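Ollisance Kitchen Services — Dorkwood Site
Automation Working Group, minutes of meeting held 11/1/22

Chair: Gil-soo Kwak. Present: prep line, dish room, scheduling, engineering. Apologies from purchasing.

1. Minutes of the last meeting
Approved with one correction. The June trial was run on the Kong cell, not on the Sodatier conveyor.

2. Practice cell, handling tests
Engineering reported on work at the practice table. Play food and toy cookware remain in use until the hygiene review closes.

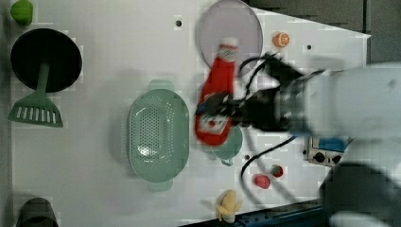
Pick-and-place duties move to the arm only after the prep line has signed off each item. Staff on the line will then change from handling to tending: setting out, clearing faults, resetting. Engineering asked that squeeze bottles be treated as a separate class. The ketchup bottle is held around the middle, and the prep line wanted to know whether a part-empty bottle will stand the same grip. To be tested with filled, half-filled and empty bottles.

The group then discussed where an item may be set down. Scheduling noted that the written procedure gives one drop point per item and says nothing about the tops of appliances. The bottle on top of the toaster oven was raised as a case in point. Agreed that appliance tops are to be listed as no-place areas in the next revision. 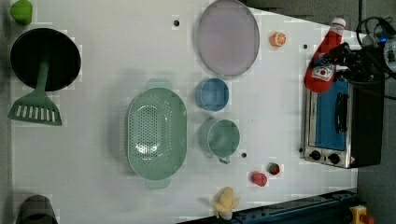
3. Staffing and shift pattern
Scheduling proposed 3 tending posts per shift, drawn from the present prep line. No post is to be removed before the end of the trial. Tending is paid at the prep rate for now — the grade has not been settled. Breaks stay as they are. A tender may not leave the cell running alone to cover the dish room.

Training will take 42 hours per person, on paid time, with 2 people released at once.

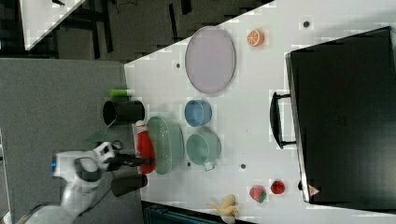

Gil-soo Kwak said that the hours looked short for anyone who had not worked beside a moving arm before, and asked that the stop and restart drill be repeated at the end of the course. Agreed. Scheduling will find the extra time within the same week.

The prep line asked who answers for a dropped or spoiled item when the arm is running and a tender is present. At present the incident form has space for an employee name only. Engineering will add a line for equipment faults, and a tender's name on the form will record attendance and nothing more. 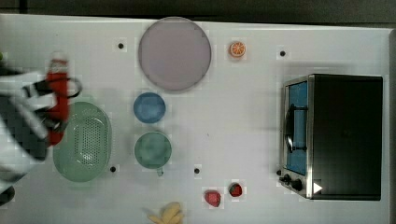

The revised form will go to the dish room as well, where breakages are still logged on the old sheet. Old sheets are to be kept until the trial report is filed.

4. Actions
Engineering: bottle grip tests; no-place list; incident form.
Scheduling: training roster, with repeat drill.
Chair: written answer on the tending grade.

5. Next meeting
Date to be set once the grip tests are complete.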